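Nikstead T2 Folding Utility Table

Home > Furniture > Tables > Utility and Folding Tables

Item number: 437-T2
Manufacturer: Nikstead
Page updated: May 2, 2018

Overview

The Nikstead T2 is a rectangular folding table for indoor use. It is intended for classrooms, break rooms, church halls, home offices and any other room where a table has to be set up and put away on a regular basis. The top is a single molded panel with no center seam. The legs fold flat against the underside and lock in both positions.

The T2 replaces the T1, which was sold through last November. The main changes are a stiffer leg brace, a wider foot, and a new catch that can be released with one hand. Tops, feet and catches from the T1 do not fit the T2. Leg sets are also different and should not be mixed.

Top

The panel is blow-molded polyethylene over an internal rib structure. The upper surface has a fine matte texture to cut down on glare under ceiling lights. The edge is rolled on all four sides and the corners are rounded.

The material does not absorb water and will not swell or split at the edges the way a particleboard top can. It is not heat proof. Pans, irons, glue guns and other hot items must be placed on a trivet or pad. Surface softening can begin well below the temperature of a pan just off the stove, and marks made this way are permanent and are not covered by the warranty.

Do not cut directly on the top. A knife will leave a groove that holds dirt and is hard to clean.

Frame and legs

The frame is round steel tube with a powder-coated finish. Each leg set is a welded H with a diagonal brace running to the center of the frame. The brace carries a sliding ring that drops over the joint when the leg is fully open. If the ring has not dropped, the leg is not locked.

Feet are non-marking rubber and can be pulled off and replaced without tools. On uneven floors, use the screw-in leveling feet sold separately (see Accessories). Leveling feet add a small amount to the table height, and all four should be fitted at the same time.

Load rating

The rated load is 547 pounds, evenly spread over the top, with all four feet on a hard, level floor. The rating does not apply to a load placed at one end or at the center only. Do not stand, sit or kneel on the table. Do not use it as a base for a vise, a drill press or any other tool that puts a side load on the top.

The rating is set at the Ustilley plant, where sample tables from each production run are loaded and left standing overnight. A table passes if the sag at mid-span returns to within the allowed limit after the load is taken off.

Setup

1. Lay the table face down on a clean, soft surface.
2. Press the catch and swing the first leg set up until the brace is straight.
3. Check that the ring has dropped over the joint.
4. Repeat with the second leg set.
5. With one person at each end, turn the table onto its side and then onto its feet.

To fold, reverse the order. Lift each ring before pushing the brace. Keep fingers clear of the brace joint, as it closes quickly once past center.

Colors

The T2 top is supplied in white, sand, slate and mist. Mist is a light blue-gray and is the color most often ordered for schools. Frames are gray with all top colors. Small differences in shade between production runs are normal. Customers who need a close match across a large room should place one order for the full quantity and mark it "single run."

Choosing a table for shared rooms

Tables in shared rooms tend to fail at the legs first and the top second. Most leg failures we see on returned units come from dragging. When a table is dragged, the trailing feet catch on a floor joint or door strip and the brace takes a bending load it was not built for. The T2 brace is heavier than the old one, but it will still bend if the table is dragged often enough. Lift the table or use the cart.

Floor type matters too. On plank and tile floors the standard rubber foot is suitable. On deep carpet, the wide plastic foot spreads the load better and slides off less easily. Rubber feet should be checked every few months where the table is moved daily, as a worn foot lets the steel tube touch the floor.

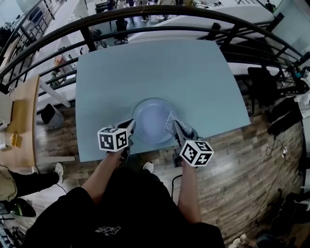 Clearance around the table should also be planned. Allow enough room behind each seat for a person to pull out a chair and walk past. If two tables are to be joined end to end, order the Yule linking clip, which holds the frames together below the rolled edge and keeps the tops from drifting apart. The clip does not raise the load rating of either table.

Cleaning

Wipe with warm water and a mild dish soap. For ink and crayon, use a melamine sponge with light pressure. Test first on the underside. Do not use acetone, paint thinner or abrasive powder. Dry the catch and the brace ring after wet cleaning – standing water in the joint will cause rust over time.

Accessories

Yule linking clip, pack of 2
Leveling feet, set of four
Wide plastic feet for carpet, set of four
Replacement rubber feet, set of four
Mavodia table cart, steel, with locking casters
Mavodia storage strap

Shipping and warranty

Tables ship flat, one to a carton. Orders of 100 or more ship on pallets and need a loading dock or a lift gate. Please state which when ordering. Check each carton before signing and note any crushed corners on the delivery slip.

The frame and top are covered for defects in material and workmanship. Feet and catches are treated as wear parts. Damage from heat, cutting, dragging or outdoor storage is not covered.

Bulk quotes and spare part requests are handled by Rosalinda Villanueva in the Nikstead sales office. Include the item number, top color and delivery address with all requests.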